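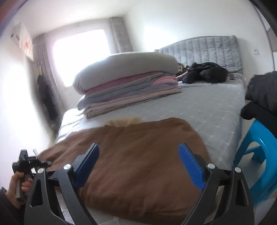

Hand-held gripper budget for bedding tasks – pairs or singles?

plutik_ops
Planning the next equipment order. The task list is household textiles: blanket folding, quilt stacking, bed clearing. The quote from Skosimitz covers 18 hand-held grippers, two per operator, plus spare pads. Finance wants to know whether half the operators could work with one unit each. Has anyone costed this properly?

G. Abera
Singles are a false economy for anything blanket-sized. One hand pins, the other carries the edge over. With a single unit the operator drags the cloth, and you pay for the time in repeat takes. Buy pairs and cut the operator count if you must.

anine44
Disagree in part. We run singles for pillows and small folded items and the data is fine. Pairs only go out for quilts and blankets. Split the order by task.
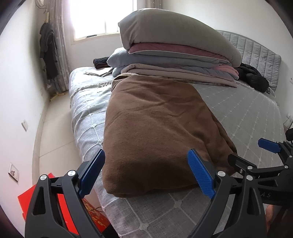

How many spare pads should be budgeted per gripper? Two sets for each unit, with a further 20 per cent held centrally.

plutik_ops
Noted. That puts pads higher than I had them. Is the wear really that quick on fabric?

anine44
On fleece, no. On stitched quilting and zips, yes. Ribbed pads also collect lint, and grip drops off well before they look worn. Log hours per pad or you will be guessing at reorder time.

G. Abera
Also allow for pivot hardware. Our supplier lists pins and caps separately from the linkage, and the freight on a small parcel cost more than the parts. Order them with the main shipment.

nicholas_k
Nicholas here, from the purchasing side. Has anyone leased? A 44-week lease came in under the purchase price for us, pads excluded.

G. Abera
Leasing works if the task list is fixed. Ours changed in January and we were charged for swapping jaw types. Read the return conditions – ours counted scuffed handles as damage. 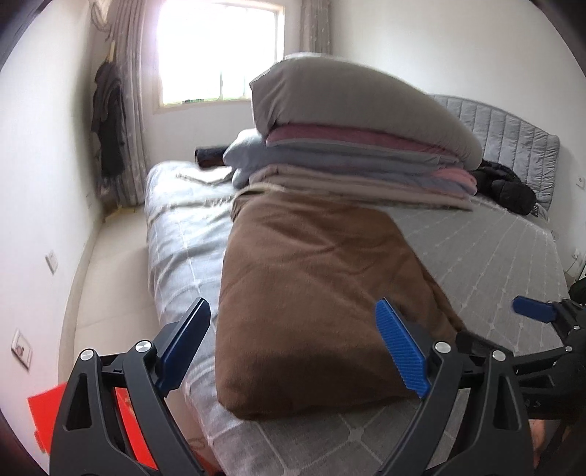
The other line people leave off is set-up time between takes. Refolding a blanket and restacking the bedding is labour, and it comes out of the same budget as the hardware. I'd cost that before arguing over lease versus purchase.

nicholas_k
Fair, but that is an operating cost. Our capital request wouldn't accept it.

plutik_ops
Ours will. Revised plan: pairs for quilts and blankets, singles for pillows, pins in the first shipment. I'll ask Skosimitz to requote on that basis and post the unit price.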